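Osel bolt gun, 300 bucks used. Worth it or walk away?
Forum > Rifles > Rimfire 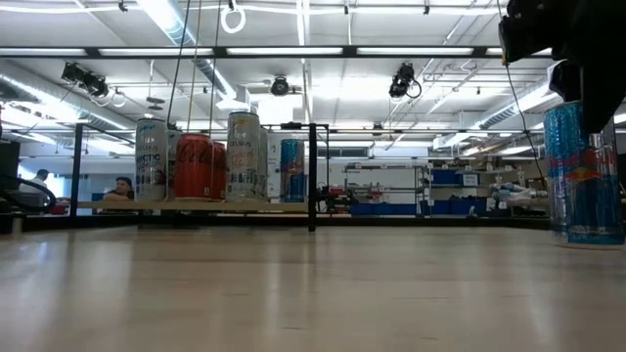
brushpile6
Looking at a used Osel .22 bolt action at the Skulluto shop, asking 300. The tag says "tack driver," and so does every tag in that shop. What I want is a plinker that feeds right and holds zero, for cans at fifty yards, your regular Coca-Cola or tall Celsius size, nothing fancy. Bore looked clean. Bolt felt gritty and the guy told me they all do that. Do they?

yan_creek
No, they don't. Mine runs smooth and it's older than most of the people on here. Gritty means dried oil or somebody went at it with sandpaper. Ask to pull the bolt and look at the lugs.

Brerkus_fan
Everybody loves to trash Osel. I've got 2 of them and both shoot better than I do. Buy it.

sidegate
"Shoots better than I do" is what people say when they never put it on paper. What size groups, what ammo, how far?

Brerkus_fan
Under an inch at fifty with the cheap stuff. Believe it or don't.

sidegate
Every group, or the one you kept in your wallet?

oldloadingbench
I'd worry more about magazines. The factory ones hold 6 and the feed lips bend if you look at them wrong. Replacements cost too much and the aftermarket ones jam. If the shop has only one mag with it, knock that off the price.

brushpile6
Just one mag. Called and asked about a second and he said he'd "look in the back."

yan_creek
He won't find one. Offer less and see what his face does.

Brerkus_fan
Or buy it and quit worrying. I've never had a mag go bad.

oldloadingbench
Then you got lucky twice. I had three go in one summer.

brushpile6
Went back this afternoon. Bolt came out, lugs look okay, lots of brown gunk. He wouldn't move on price but he'd hold it until closing. I left it there. Still thinking.

sidegate
Check the scope mount screws if you go back. Shops love to call a loose base "easy to adjust."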